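Subject: Re: Water for Saturday

Went over to Dilstead this morning and looked at the bottled water.
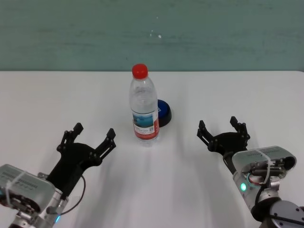 Price for 50 cases is 700, delivered to the side door before 9 a.m. I would take it. The red screw caps should make them easy to tell from the juice in the coolers – last July people kept opening the wrong ones.

Homa, can you bring the long table and both coolers? Khairul has the key.

Farhad

On Tuesday, Shirin Mazandarani wrote:
> Do we have a water order in yet? Arash thinks 1,000
> bottles is enough if the Bistero stand sells its own
> drinks. I can pay up front if somebody sends me the total.
> Shirin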